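Laundry Room Diary: The Green Load

Posted 10th March

Hi everyone, Ga-eun Gil again, back with more from the great closet clear-out! If you missed the first batch, I'm going through every soft thing we own, one color at a time, and deciding what gets folded, what gets mended and what goes in the bag for the Gurnside swap in April. Blues took me 2 evenings. I thought green would be quick (ha).

I have a real weakness for sage. It started with one throw I bought on a trip to Zakitau and it just kept going, sweatshirts and pillowcases and a robe I never wear. My sister says I dress like a houseplant, and she's not wrong, but it's such a restful color to live with and it goes with the gray walls in the hall.

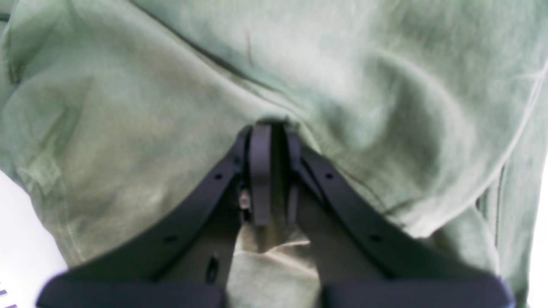

I used to fold everything in thirds, and the stacks always slid over by the end of the week. Now I shake each piece out, smooth it flat with my forearm and roll it from the hem up. Rolled things stand up in the drawer, so I can see all my greens at once instead of digging for the one at the bottom! Thick fabric gets a looser roll, otherwise it springs open.

Still to do: the robe (keep? swap?), the pillowcases with the tired seams, and one long shelf I've been avoiding since last year. Creams and whites are next, and there are a lot of them. If you have a trick for fitted sheets, please leave it in the comments, I've tried 5 and they all end in a ball.

Next gallery: Creams and Whites
Back to all galleries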